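Open day at the Kaplan tannery and leather finishing works

Posted 15 June 2024

The Kaplan works opens its gates to the public once a year, and I have meant to go since I started binding books at home. Most of the leather I use is vegetable-tanned calf bought in small pieces, and I wanted to see what happens to a skin before it reaches a shop. Tickets went on sale in March and cost 5 dollars, with a booklet and a cup of coffee included.

The site lies on the river side of town, a short walk from the bus stop at Alum Road. The road is named after the salt once used for white leather, and the booklet says the first pits were dug there by a firm that made glove skins. Those pits are gone. The oldest building still in use is the drying loft, a long brick block with louvered shutters on both sides.

We were given boots and ear plugs at the gatehouse and split into groups. Mine started in the raw hide store. Hides arrive salted and folded on pallets, and they are graded by hand on a slanted bench under strong lights. The grader showed us tick marks, barbed wire scratches and a brand that had gone too deep to be worth cutting around. She said grading takes years to learn and that she still changes her mind about one hide in every batch.

From there we went to the beamhouse, where the hides are soaked, limed and stripped of hair. It smells less than I had been told, though the floor is slippery and we were asked to stay behind the yellow line. There are 9 drums in the room. Each one turns slowly and then rests, and the whole cycle for a heavy hide lasts a little under two days. The lime liquor used to go straight to the drain. Now it is screened and reused, and the hair is filtered out and sold for compost.

Tanning itself is done in two ways. The faster line uses drums and a mixed extract of mimosa and chestnut. The slower one uses a row of pits, where hides hang from poles and are moved from weak liquor to strong over several weeks. I was more interested in the pits. The liquor is the color of strong tea, and a hide lifted out halfway through shows a pale stripe in the middle of the cut edge where the tannin has not yet reached. The guide cut a sliver for us and passed it along.

Upstairs in the drying loft the hides hang from rails or are stretched on boards, depending on what they will become. Sole leather dries slowly with the shutters nearly closed. Lighter skins are done in a day or so. After that come shaving, staking and oiling, and the machines for all three were running. The shaving machine was the loudest thing on the tour.

The last part of the visit was a hall with displays and tables. One display covered by-products. Trimmings from limed hides go to Geltix, a gelatin and glue maker on the same road, and a jar of its hide glue pearls was on show next to a pot of the made-up glue. I use the same kind of glue on spines, so I asked about strength grades and was handed a sheet with all of them listed.

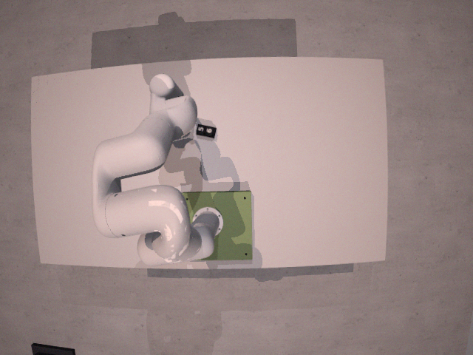 Computer rendering of a white robotic arm on a pale table.

Next to the displays was the sales table. Offcuts were sold by weight and went fast. I bought a bag of russet calf and one larger piece with a healed scratch along the back, which will be fine for a quarter binding. A local museum group called Culteo had a corner with old tools, including fleshing knives, a two-handled slicker and a ledger open at a page of hide purchases. Entry number 2186 was for horse hides at a price I could not read. The handwriting was very good up to that point.

I had hoped to see the dye room, but it was closed for new flooring. The booklet has a page on it, with a chart of the 88 shades the works keeps as standard – most of them browns. Special colors are mixed to order, with a minimum of one full drum, so they are out of reach for home binders unless several people club together.

A few practical notes. The tour takes the whole morning and there are two flights of steep stairs to the loft. Wear old clothes, as the lime splashes. Children under ten are not admitted to the beamhouse but can wait in the hall, where there was a table for stamping key fobs. Card payment worked at the gate but not at the offcut table, so bring cash. Parking is on the grass behind the boiler house, and the bus back to town leaves from the opposite side of Alum Road.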